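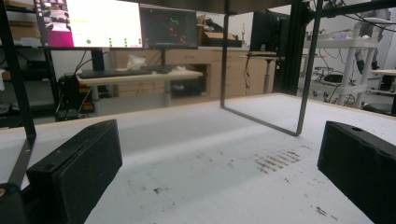 Report on the Rirkbridge Open Day
Floarea Neagu
Second-year Project Module, Automation and Handling

1. How I came to be there

When our module leader, Traian Filip, asked for people to spend a day at the Rirkbridge open day and write it up as a project report, I put my hand up before he had finished the sentence. I had spent most of the semester with a simulation of a gripper that never dropped anything (because I had set the friction far too high, as I later found out), and I wanted very much to see how people manage when the friction is whatever the table gives them. The visit took place on 8th April. I took the early bus, got there before the doors were unlocked, and had a long and very pleasant talk with the man who runs the coffee cart, which has nothing to do with this report but did put me in a good mood for the rest of the day.

There were 17 of us in the morning group. Most were students from other colleges, with a few parents and two people from a packaging firm in Zestley who asked much better questions than the rest of us. We were split up after the welcome talk, and my half went to the handling lab first.

2. The handling lab

I had expected something tidy, I think, with a yellow fence and a shiny floor. The handling lab is a working room, and it looks like one. There are monitors and cables, shelves of equipment, a cart piled with more cables, and light wooden cabinets along the back with a cardboard box left on top. Somebody had put a plastic bag down behind a keyboard. It made me feel at home straight away, as our own project room is much the same.

The part I kept coming back to was the table. It is a plain white tabletop, and it is scuffed and speckled all over with dark grime, with one patch of short dark streaks that look like rub marks. I asked our guide about marks on work surfaces in general, and she told us that they do clean the tables, but that they have stopped chasing a perfect white one. A program that only works over a spotless surface is not much use to anybody in a warehouse, she said, and a camera looking down at a part has to learn to leave a smudge alone. I wrote that down and underlined it. In my own simulation the table is one flat color from edge to edge, and it had never crossed my mind that this was a decision I had made.

3. The demonstration

The project on show is called Trundel. The idea is that a person teaches a task by doing it with a hand-held gripper that carries its own camera, and the recordings are then used to train an arm to do the same job. The gripper has two thick black fingers, and you see them at the bottom of everything the camera records, one on each side, with the work in between.

The guide gave us a short explanation and then let us try, which I had not dared to hope for. Each of us had a turn at picking up a small block and setting it down on a square of tape. It sounds like nothing at all. I needed four tries! The trouble is that you move your head to see better, as you would with your bare hand, and that does no good whatsoever, as the only view that counts is the one from the tool. Once I had understood that I should point the gripper at the thing and keep it there, it went a good deal better, though I still came in too steeply and knocked the block over on my last go.

We were given three pieces of advice, and I pass them on here for whoever does this project next year:

Slow down before the fingers reach the part. Most beginners arrive at full speed and then stop dead, and the arm learns to do that too.

Keep the part between the fingers for the whole approach, even if it means taking a longer way round.

If you make a mistake, finish the move calmly and mark the recording as a bad one. Don't jerk the tool away.

A full set for one simple task is 70 recordings, and the team likes to have more than one person make them. I asked whether it wouldn't be cleaner to have a single very good person do all of them. The answer was that they tried this last August with a task called Bratu (named after a street, I was told, though I never did find out why) and the arm came out copying one person's habits so closely that it would only reach in from the left.

4. The arm itself

After the break we watched an arm run a trained task, which was lifting small blocks into a tray. It made 18 attempts while we stood there and 16 of them went well. The two that failed were the best part of the morning, at least for me. On the first, the fingers closed a little too early and pushed the block along the table. On the second, the block was lying close to another one and the arm hovered over the pair for so long that one of the parents started cheering it on, and then it picked up neither. The guide was quite happy to talk about both. She thought the second failure came from the recordings, where the blocks had nearly always been set out with plenty of room between them.

I would have liked to see the same run again with the blocks crowded together, but the next group was already waiting in the corridor and we had to move along.

5. What I would change in my own project

I have gone back to my simulation with a rather long list. The friction is now a range of values and no longer one very generous number, and the gripper has started dropping things, as it should. I have added stains and scratches to the table texture, which took me a whole evening and looks dreadful. I have also moved the camera from its fixed place above the table down to the gripper. This last change broke nearly everything I had, and I am still putting it back together – the object is hidden by the fingers in the final part of the approach, and my detection step simply gives up at that point.

Traian has suggested that I hold on to the last good position and carry on from there. I tried it with the single block and it works about as well as I do by hand, so not brilliantly. The crowded case is still to be done, and I would like to have it running before the final presentation.

6. Thanks

I am very grateful to the people in the handling lab, who answered questions right through their own lunch, and to Traian for lending me the notebook that I have not yet given back. The results from the new camera position will go in the appendix with the second draft.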